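Snack counter opens at Gounder Street building

Wed 2 September

A small self-serve snack counter opened this week on the ground floor of the Curach building on Gounder Street, replacing the vending machine that was removed in February.

The counter is run by Brenano, a local catering company that already supplies lunches to two other office buildings in the neighborhood. It is open to tenants and to visitors from 7 a.m. until the building closes in the evening.

Candy, yogurt and other small items are set out on a clear stand with three steps. Snickers bars in the fun size are on the top step, with yogurt cups on the lower ones. Brenano said the stand is meant for things people can pick up on the way to the elevator, and that the selection will change from week to week depending on what sells. 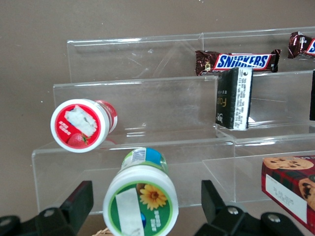 Payment is by card or phone only. Customers add up their own items on a screen by the door and tap to pay. Receipts can be sent by email. There is no cash box, and the front desk will not make change or take money for food.

The building has 492 people working in it on a regular weekday, according to the management office. The nearest grocery store is Jolico, four blocks north, and the coffee shop across the street closed last winter. In a survey sent out in the spring, tenants were asked what they wanted in place of the old machine. The office received 115 replies. Most asked for fresh sandwiches, and a smaller number asked for the machine to be put back with better prices.

Sandwiches and baked goods are wrapped individually in clear plastic. The baked goods go on a grey wire rack, and a round woven basket is used for sandwiches. Brenano makes its sandwiches at its own kitchen and delivers them each weekday before 8 a.m. A second delivery will be added at 11 a.m. if the morning supply keeps running out – the company said it would decide by the end of the month.

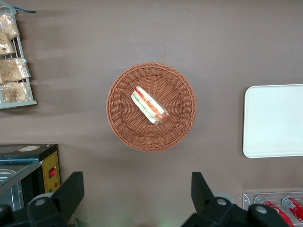
Unsold sandwiches are taken away at the end of each day. Baked goods may stay out for a second day at half price. Anyone with a food allergy is asked to check the ingredient list posted next to the payment screen, as some items are made in a kitchen that handles nuts, milk and wheat.

Tenants on the upper floors have asked whether snacks can be ordered for meetings. Brenano will take orders for groups of 4 or more with one day's notice, picked up at the counter. Orders cannot be delivered to the floors at this time.

The counter is on a trial agreement that runs through February. The management office will look at sales and comments before deciding whether to keep it. Comments can be left in Room 606 or sent through the tenant website under "Building Services."

The water fountain next to the counter is still out of service – a replacement part has been ordered. The fountain on the second floor is working and can be used until the repair is done.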